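Waiting list for donor eggs – stay put or move clinics?
Fertility and Family Building > Donor Conception

marrowfat_jen
Hello all, long-time reader, first proper post, so forgive me if I ramble. My husband and I have been on the donor egg list at the Brennan clinic for 9 months now. I'm 35, my own eggs were ruled out after early menopause, and we've had two phone calls in all that time, both of them to check our address. A friend at work keeps telling me to move over to Orkum, where she waited far less, but we'd have to pay a fresh registration fee of £600 and have all the bloods done again. Has anyone jumped ship halfway through? I do like our nurse very much and I'd feel rotten leaving her.

tealeaf_and_toast
Oh Jen, welcome, and don't you dare apologise for rambling, we all do it. I moved, and I'd move again tomorrow. Your nurse will understand, they see it all the time, and mine even helped me get my notes together. Ring Orkum and ask how many people are ahead of you who want the same things you do. They were quite open with me.

Daithí Fitzgerald
I'm going to disagree a little, and I hope it's taken kindly. We switched and lost our place, and then the new clinic wanted counselling sessions we'd already had elsewhere. My wife found going over it all again harder than the waiting. If you trust the people at Brennan, that counts for a great deal – more than I gave it credit for back then.

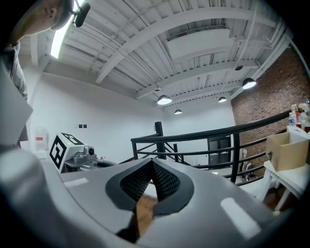
Wultholm, April

Daithí again, picking this up now the children are in bed (we have 2, both donor conceived, and both very keen on a third story tonight). I didn't mean to sound gloomy earlier. What I'd do in your shoes, Jen, is write to Brennan and ask for a straight answer in writing, and put a date in your own diary for deciding.

tealeaf_and_toast
Fair enough, though I still think people stay too long out of politeness. I did, for ages, and I was no happier for it.

pip_of_evham
Could you ask Orkum whether they'd accept your existing bloods? The clinic in Evham took mine as they were recent, and it saved us a fair bit.

marrowfat_jen
Thank you, all of you, I've had a little cry and a large mug of tea. I'll write to Brennan tonight and ring Orkum in my lunch break. Daithí, would you mind if I sent you a message about the counselling?

Daithí Fitzgerald
Not at all, send away. I'm usually on here after nine.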